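July 22, 2026

Long one tonight, sorry in advance to my wrist.

I finally got a proper day with the Tiloder kit, the pair of hand-held grippers I've been circling since December! I had read the Hajdu write-up twice and still had no real sense of how they'd feel in use. You look at the product page and see a black body, yellow fingers, a price, and that's about it. What I wanted to know was how it goes when you sit on the floor with a pile of laundry and try to fold jeans with a thing that isn't your hand.

Jeans were my choice, by the way. Everybody tests with blocks and cups. Denim is heavy, it springs back, the seams are thick in one place and flat in the next, and if a gripper lets you do trousers it will probably let you do towels and T-shirts too. That's my theory anyway.

The small things first, while I remember them. Each gripper has its own sticker on the back, same number with the character for left or right, and a QR code under it. I love this. With the Batar set I kept swapping hands and only found out when I sat down with the files. I also like the long slots in the fingers, they make it easy to see a bit of what you're holding. 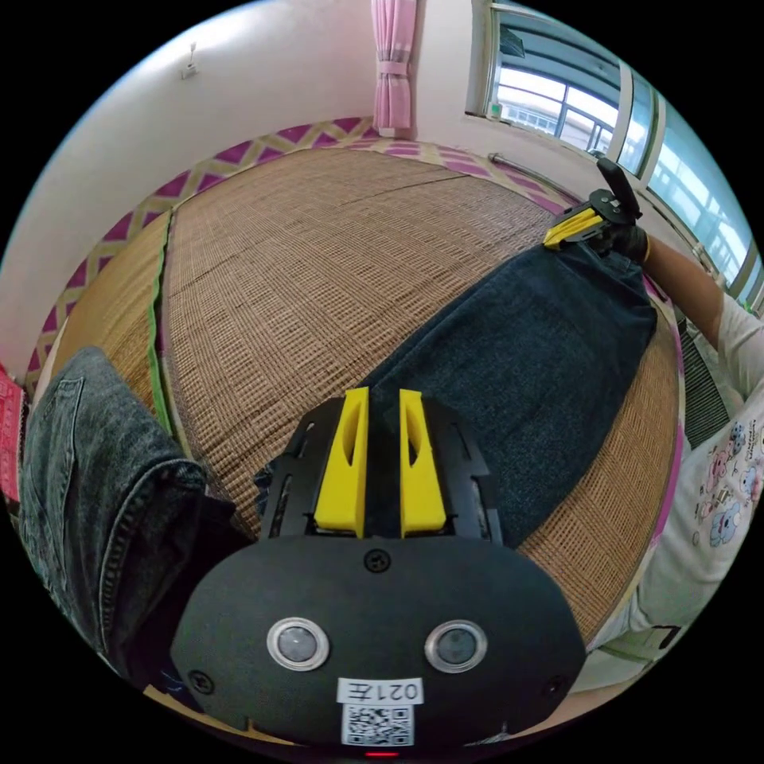
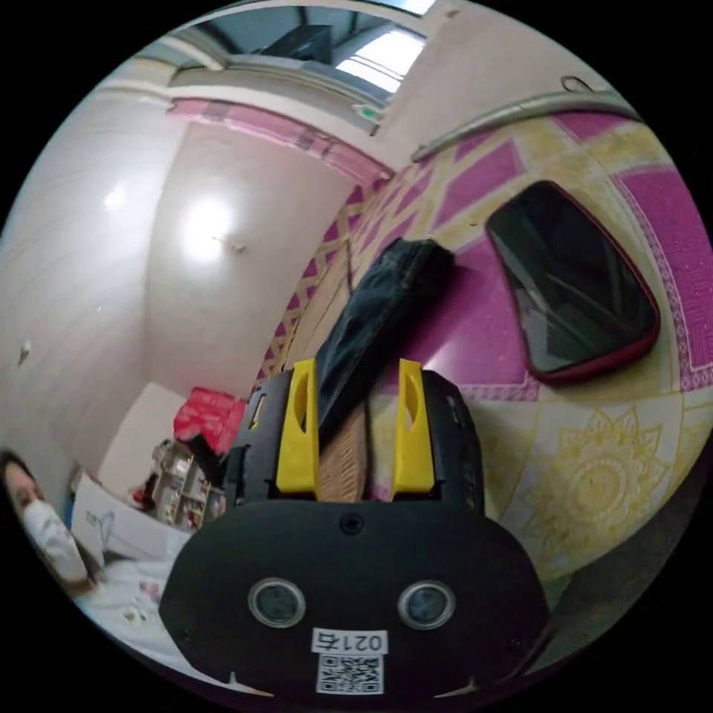
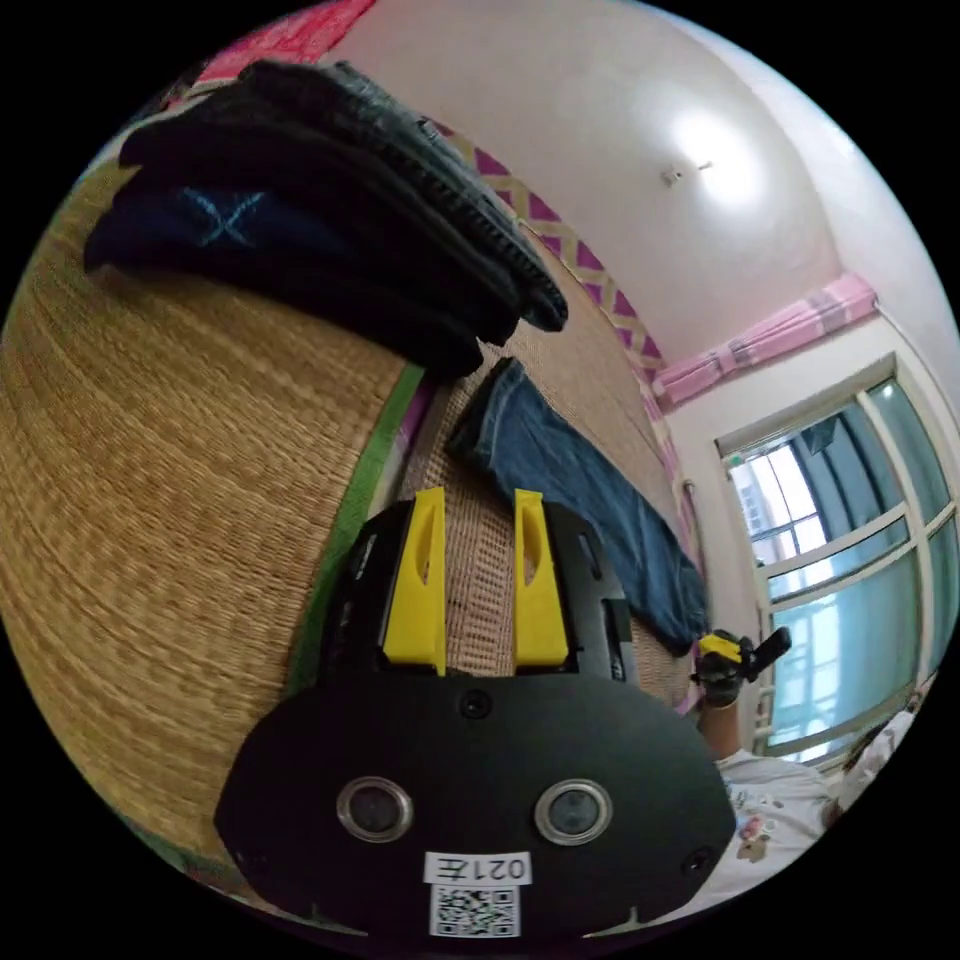
Left and right grippers, trousers on the floor.

The grip itself is better than I hoped. Light squeeze, and the fingers close evenly, and a folded pair stays put while you turn it. I had expected to fight it the whole way! The trick (took me far too long) is to go in flat along the fold and pinch two layers deep. Pinch only the top layer and the whole thing opens up like a book and you start over. Hems are the hardest. A thick hem wants to roll out from between the fingers, and for that I'd like a slightly softer tip. Maybe they sell one, need to look.

We got 22 clean folds before lunch, which made me very happy, and then a slump after, when everybody's knees had had enough. Note for next time: cushions. A mat is fine for an hour and then it's really not.

Grokbridge is the software side and I was all set to grumble about it, but it was fine. Pairing took 3 tries, the first two my own fault because I scanned the same code twice. After that it just ran. The preview is very wide and bendy, so walls curl round like the inside of a bowl, and I caught myself leaning sideways to match it. You stop noticing after a while. I do wish the file names used left and right the way the stickers do - right now it's a string of digits and I had to keep a list on paper.

Money. The rental is 900 for the month, and buying the pair outright is 4000, charger and case included. I went back and forth on this over dinner. If we only do the clothes work, renting is plenty. But I already want to try bedding, and shoes, and that awful drawer of cables, so a month is going to vanish. I think I'll rent first and ask whether they take any of it off the price later.

Still to do: ask about the tips, charge both, wash the dark jeans because they leave blue on everything, find the other notebook. And try socks tomorrow. I'm weirdly excited about socks.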